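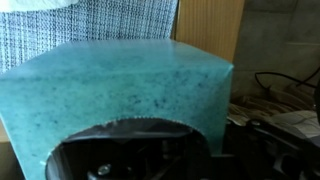
One small table, many promises

Can a bedside cabinet really stand in for the utility room? Ashley Rowbotham has spent too long trying to iron on one

Home | Features | Living small

I own a perfectly good ironing board. It squeals when you open it, the cover has a scorch mark in the shape of Portugal and it lives behind the bedroom door, where it falls on whoever comes in last. I mention it early so you know where my sympathies lie.

The board, I keep being told, is finished. In its place comes the "care corner", a phrase I first met in the Finerholm spring brochure and have since heard from two estate agents and my sister. The idea is that anyone short of space should give up on the board, the airer and the cupboard that holds them, and do the household's pressing, folding and mending on one small piece of furniture they already have. A bedside table is the favourite. You put something protective on top, keep a few things in reach, and when you've finished you put it all away and it's a bedside table again.

I have doubts about that last step in particular. In my experience the lamp goes on the floor in June and is still on the floor at Christmas.

Still, I'd rather be annoyed about something I've tried. So I read the brochure properly, borrowed the Clukurari folding guide (22 steps for a bath towel, and it assumes you have a bath towel worth the trouble), and set about turning a nightstand into a laundry.

The towel question

Folding is where these schemes look their best. A folded towel photographs beautifully and asks nothing of anybody. Give it a striped border, turn the border outwards, and suddenly you seem like a person who has matching pillowcases.

The trouble starts with what goes underneath. The Clukurari guide is firm that a towel should be folded on a "textured base", and offers a woven placemat as the obvious choice. I tried it. The weave does stop the towel skating about on bare wood, I'll give it that. It also means the placemat is now full of fluff and can't go back on the dining table until someone has gone over it with sticky tape. My own feeling is that a bed is a textured base and most of us have one.
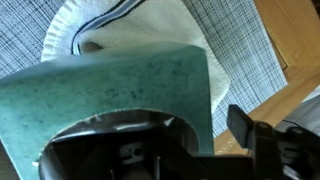 White terry with a band of blue and navy stripes, on a woven grey-and-white placemat.

Then there's damp. Wood doesn't care for it, and a honey-coloured top will show a ring long after you've forgotten the towel that made it. A placemat with gaps in the weave is no barrier at all. The brochure doesn't mention this. It does mention a wax, sold separately.

I rang Aqeel Sethi, who did alterations from a shop the width of a corridor for most of his working life and knows more than I do about getting things done in no room. I asked him whether you could press clothes on a bedside table.

"You can press on anything that's flat and doesn't melt," he said. "I've done a hem on a windowsill. But I wouldn't choose it, and I wouldn't buy anything to help me do it."

He was more patient than I was about the towels. He likes a folded edge facing out and doesn't mind how it gets there. When I read him a few of the 22 steps he asked me to stop.

What ends up on top

The surface is the heart of it, and this is where I lost patience. A bedside table was designed to hold a book, a glass of water and possibly some glasses. Ask it to carry a protective mat, the iron, whatever you're working on and a box of bits and you run out of top almost at once.

And which mat? The one that always seems to be to hand is the craft kind, blue with a fine white grid. It's a lovely thing for cutting straight lines. Most of them are made from plastic that curls when it meets heat, and no amount of flattening under dictionaries will bring a curled one back. I know this from my own mat, which now resembles a roof tile. If you have one on the table, cut on it, measure on it, stand things on it while they wait, and do the pressing on something made for pressing. A doubled cotton blanket will do and costs nothing if you have the blanket.

The grid, to be fair, is more useful than I expected. You can square up a napkin against it. You can also lay the whole mat down crooked and find that every line in it is now quietly arguing with the edge of the furniture. A rounded front edge makes it worse, as there's no straight corner to line it up against.
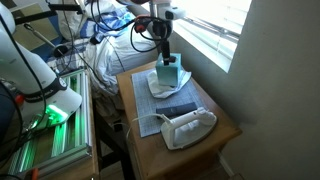 ISSUE 22 | PAGE 9

Next, the box. Every care corner seems to need one, small, boxy and some shade between mint and teal, sitting at the back like a cottage on a hill. I've nothing against the colour. But a box on a crumpled white cloth takes up the space of the box plus the cloth, and on a top that size it's a serious tenant. I moved mine to the floor, then to the bed, then to the wardrobe, where it has become a box in a wardrobe.

The iron has the opposite problem, in that it won't go away. Upright, it's top-heavy on a narrow surface. On its side it sprawls, and the handle sticks up to catch your sleeve. The cord has to go somewhere as well, and from a bedside table it tends to go over the front, at the height of a passing knee. Please don't leave a plugged-in iron like that. Run the cord off the back, or better still off the side nearest the socket, and put the iron on a heatproof rest while it cools.

My sister, a believer, says I'm doing it wrong and should have bought the MacAulay caddy, which clips to the drawer front and holds an iron, a spray bottle and a clothes brush. It was £200 when I looked. For £200 I could have the squeal taken out of the ironing board by a specialist and pay for his lunch.

The window theory

The brochure's other big claim is about daylight. Put the table by a window, it says, and you'll see every crease. This is true and I'm not sure it's an advantage. I have worn a great many shirts under the impression that they were smooth, and was happy.

I tested it all the same, with white horizontal blinds, first closed and then tilted. Light from the side does pick out creases on pale cotton far better than a ceiling bulb. It also throws your own shadow across the work if you stand on the wrong side of it. Sethi's advice was to have the window at your left if you're right-handed, and to stop ironing once it gets dark, a rule he admitted he'd never kept.

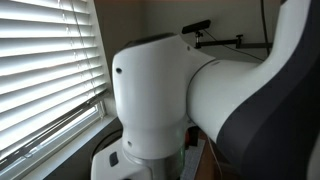
So is any of it worth doing?

Some. I came round to the bedside table for small jobs: a collar, a handkerchief, a button that's been hanging on since spring. You sit on the bed, you do it, it's done. For that you need a folded blanket and a clear top, and you've spent nothing.

For a proper load it was miserable. I timed nine shirts on the nightstand and nine on the board. The board won easily, and I could stand up straight afterwards. Sleeves are the problem. There's nowhere for the rest of the shirt to hang, so it gathers on the floor collecting dust while you perfect a cuff.

Nor am I persuaded by the saving in space. A Finerholm spokeswoman told me the full care corner, with cabinet, wax, mat and trays, comes to just under £1000 and "frees up a cupboard". I asked where the trays go. She said many customers keep them in a cupboard.

What to keep, if you're tempted

A flat top, cleared completely, lamp included.

A folded cotton blanket for pressing. Save the gridded mat for cutting and measuring.

A heatproof rest for the iron, and a cord that doesn't cross the front.

Towels folded on the bed, border out, in as few steps as you can manage.

Favum's readers' page has the details of a free pattern for a blanket cover with ties, which I haven't made. The ironing board is back behind the bedroom door. It fell on me as I was finishing this.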